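Orau Peel-and-Seal Surface Film, Marble Series

Orau surface film is a printed, self-adhesive PVC film for flat interior panels, shelving, display bases and drawer liners. The Marble Series is supplied by Grevent in gloss finish only. Matte stock was discontinued in August and remaining rolls are sold through the clearance page.

Specifications
Roll width: 970 mm
Roll length: 7 m
Film thickness: 200 micron
Adhesive: solvent-free acrylic, repositionable on first application
Backing: siliconised paper with printed grid
Pattern repeat: 54 cm

Colour varies between batches. Where a job needs more than one roll, order all rolls together and quote the batch code from the core label if topping up later.
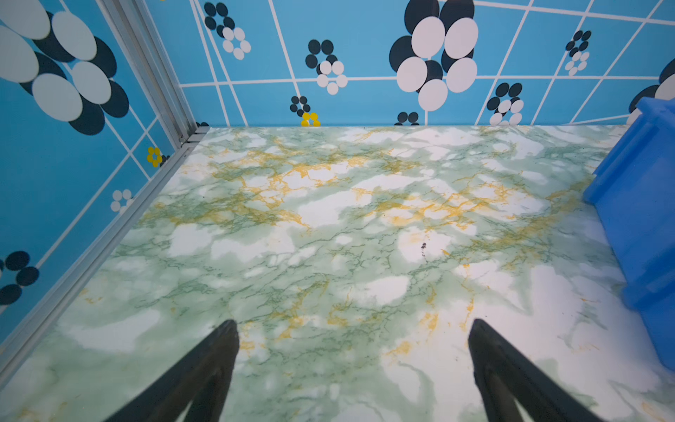 Substrates must be smooth, sealed and free of silicone polish. Suitable substrates include melamine, primed MDF, acrylic sheet, powder-coated steel and glass. Raw particleboard needs two coats of the Lenihan water-based sealer, sanded between coats. The film is not rated for foot traffic, benchtops near a stove, or any surface in continuous contact with water.

Application
Cut oversize by 20 mm on each edge. Peel back a short strip of the backing, set the leading edge and work towards the far end with a felt squeegee. Trapped air can be moved to the nearest edge or released with a fine pin. Trim after 24 hours. Inside corners should be butt-joined - wrapping the film through a tight corner leads to lifting.

Cleaning
Wipe with a soft cloth and neutral detergent. Do not use methylated spirits, citrus-based cleaners or cream abrasives on the gloss face.

Ordering
Sold by the full roll. Cut samples (A5) are posted free within Australia. Zidov edge trim, in clear or white, is listed separately under accessories. Trade account enquiries to Oisín Moriarty, Grevent sales desk.

Data sheet revised September 15, 2022.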